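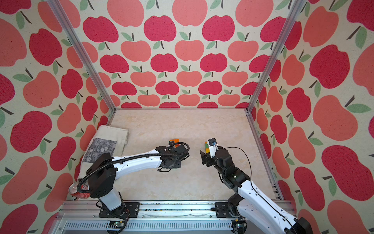
It's a lot of apple to look at before coffee, wrote one reader from the east end of Riltden, and she would like it known that she has already ordered enough for the pantry.

Her message came in on Wednesday, a few hours after Tsakiris confirmed that the apple print is going back on sale in July, 11 years after it was dropped from the book. The company had made no announcement beforehand. A line was added to the price list by the register at its Winia Street store, somebody photographed the price list, and by lunch the phone was busy.

The pattern is called Orchard Row, although most people in Riltden who are old enough to have helped hang it call it "the apples" or, in some households, something shorter. It shows rounded apples in two shades, a deep raspberry red and a lighter coral pink, lined up in staggered rows on an off-white ground. Each apple has a short dark stem and a sage-green leaf or two. The ground is slightly speckled, a feature the old catalog described as "country," and which parents of small children tend to describe as forgiving.

It left the book in the years when Riltden kitchens were turning gray. Tsakiris says sales had dropped to the point where customers were mainly buying single rolls for repairs, and the last of the stock went to the back of the store, where it lined the shelves holding the other wallpaper. The shelves have since been admired more than most of what was on them. Staff say people kept asking the price of the shelf liner, and that this was the whole of the market research.

The reissue will be sold at $28 a roll. The store is limiting the first order to four rolls per household, which will do a breakfast nook comfortably but will not do a full kitchen unless the kitchen is mostly windows. Tsakiris says the limit comes off as soon as a second shipment is in, and that it would prefer people not send their relatives in one at a time with cash. A few relatives had been in by closing.

The other half of the news, and the half drawing more argument, is what the store proposes to put underneath. Tsakiris is pairing the print with a beige, marble-textured work surface from Fusevetti, a supplier whose samples have been sitting by the register since winter. The store's view is that beige settles the apples down. A good many customers take the view that nothing settles the apples down, and that a person who wants them settled should look at the stripes.

Opinion on where the pattern belongs is also divided. The traditional Riltden method was one wall, behind the table, with the other walls painted cream and a border run around the top if the family had money left. The display boards planned for the store take it around three sides, on the theory that an alcove or a pantry can carry more than a whole room can. The theory has supporters. One caller said her pantry had been done that way since before she bought the house, that she had meant to strip it the first weekend, and that she now keeps the pantry door open when company comes over.

Another said she had stripped hers the first weekend and would rather not discuss it.

Anybody planning to hang it should know about the rows. Because the apples are staggered, each strip has to be matched to the one before it, and an error at the first seam does not stay at the first seam. It travels. By the far corner it can be half an apple, and Riltden has at least two dining rooms in which half an apple has been covered by a tall plant ever since. The store's advice is to start from the middle of the back wall, let the rows run out evenly to either side, and put up with whatever happens in the corners. It also recommends buying all the rolls together and checking that the batch numbers agree. Coral is the shade that drifts. Two batches of raspberry will usually pass for each other in evening light, but two batches of coral will be noticed by a mother-in-law.

The old paper had to be pasted on the back, left folded for a few minutes, and carried to the wall like a sleeping child. The new one is a paste-the-wall type, and Tsakiris expects this to do a good deal for marriages. It can be sponged but should not be scrubbed. Behind a stove it needs a clear panel or a decent stretch of tile, and the store will say so twice before it takes the money, having heard from the people who were told only once.

Customers hoping to patch a wall from the original run are being asked to bring a piece in before they order. The reissue was made up from a sheet out of the store's own back room, and a sheet that has spent its life in the dark under a stack of other paper is not the same color as one that has spent it across from a kitchen window. Several original walls in town are now closer to peach. Their owners have been describing this as the pattern mellowing, and may be surprised when a fresh strip goes up beside it.

There will be no blue version. Tsakiris was asked this often enough on Wednesday that a note went up under the price list. There was once a yellow, which was sold as Golden Apple and widely taken for lemons, and that is not coming back either. A matching fabric is being considered for curtains and seat pads. The store would not say how seriously, only that samples had been sent for and that it was aware of the danger of a person in an apple apron disappearing into the room.

Not everyone is pleased. The gray kitchens were expensive and some of them are barely paid for. One man who stopped at the counter to ask about grout looked at the sample book for a while, said his grandmother's bathroom had been like that, and left without the grout. A message to this newsroom, unsigned, asked whether the town had considered pears.

Against that, the waiting list filled the front of its page before the store closed, and the staff had started on the back. Most of the names were down for the full four rolls. A smaller number wanted just enough to line drawers, a use the store considers perfectly respectable and a sensible way for the undecided to find out how they feel about it. Drawer customers, staff noted, did account for a fair share of wall customers the last time.

The east end reader, for her part, is not doing drawers. In a second message she said that the pantry shelves come out this weekend, that she has found her late aunt's smoothing brush, and that she has measured the back wall and gotten a different answer each time. She asked whether leftovers could be returned. Tsakiris says unopened rolls may be brought back with the receipt, and that opened ones make good shelf liner.

Orders are being taken at the Winia Street store during regular hours and by phone after 11 in the morning. The Fusevetti surface is sold by the length and is cut at the store. Callers are asked to have their measurements in front of them, with doors and windows already marked, and to say at the start whether they want the apples or the stripes.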